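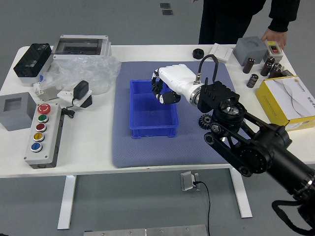 Blue bin on the table mat

Re: [hamix-list] Sorting old seed packets before the swap

Hello all,

thank you for the many answers to my first message. I reply to Ruwan here, but I think it is useful for everybody who brings seeds in February.

Ruwan Gunawardena wrote:
> I have 457 packets from my uncle and many have no year on them.
> Should I bring all of them to the swap, or test first? Also, is it
> true that old beans are still good but old onions are not?

Please test first, at least the bigger lots. I take a paper towel, make it damp, put ten seeds on one half and fold the other half over. Then it goes into a plastic bag, not fully closed, on top of the refrigerator. Beans I check after 5 days. Parsley needs three weeks or more, so do not throw it away too early — I made this mistake two times.

About beans and onions, yes, this is also my experience. My Sauerland pole beans were seven years old and eight from ten came up. Onion seed from the year before last gave me one weak plant. Parsnip is the same trouble, I buy it new every spring.

For packets without a year, please write "year unknown" with a pencil and keep them apart from the others. Some people like to try them anyway. If the packet has a printed price or an old address, it can help to guess the age. I have one lettuce packet marked 1963, but this one I keep only for the drawing on the front.

One more question from my side. Does somebody still grow the tomato we called Prisuton? I had it in 2000 and lost it after a wet summer. The fruit was dark pink, rather flat, with green shoulders. I can offer garlic bulbs or the beans for it.

Doors open at 9 in the morning, and the tables should be ready half an hour before.

Kind regards from Akosance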